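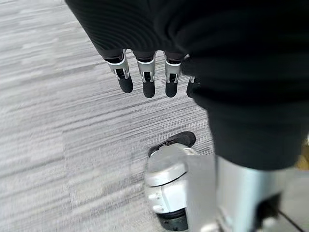
Begoña Arroyo wrote to me in March that she'd laid half her back office with all the arrows pointing the same way, then read somewhere that grey streaky tiles should be quarter-turned, and did she have to pull the lot up? No, you don't, Begoña! Both ways are fine, you just have to pick one and stick to it. So I've rewritten this section with the direction bit first.

4. Laying the Rarklow carpet tiles

Before you start: leave the boxes open in the room overnight. Mine sat in the hall once and I had a cold, stiff morning of it.

4.1 Turn a tile over and find the arrow on the back. It shows which way the pile runs.

4.2 Choose your pattern. All arrows the same way gives you long streaks and very faint joins (my favourite with a low pile). Quarter-turned gives you a chequerboard, which hides a wonky wall rather well.

4.3 Mark the middle of the room with two chalk lines that cross. Each tile is 500 mm square, so measure out to the walls now and shift the lines if you'd end up with a silly thin strip along one side.

4.4 Lay the first tile where the lines cross and work outwards in steps, like a staircase. Butt the edges together with your fingertips. Don't trap the pile in the join, or you'll see a dark line every time the sun comes in.

4.5 Put a tackifier square under each corner where four tiles meet. There are 42 in a packet.

Note: in a doorway I use double, and I've never regretted it.

4.6 Cut the edge tiles last, from the back, with a fresh blade and a steel rule.

Caution: cut away from your other hand, and put an old board underneath. I've scored a perfectly good floor by being in a hurry.

4.7 Brush the joins crossways with a stiff brush, then hoover with the beater bar switched off.

Keep 16 spare tiles flat in their box, somewhere dry. If one gets stained, lift it from a corner, check the arrow and drop the new one in. It'll look a touch brighter than its neighbours for a few weeks.

For stairs, go to section 5.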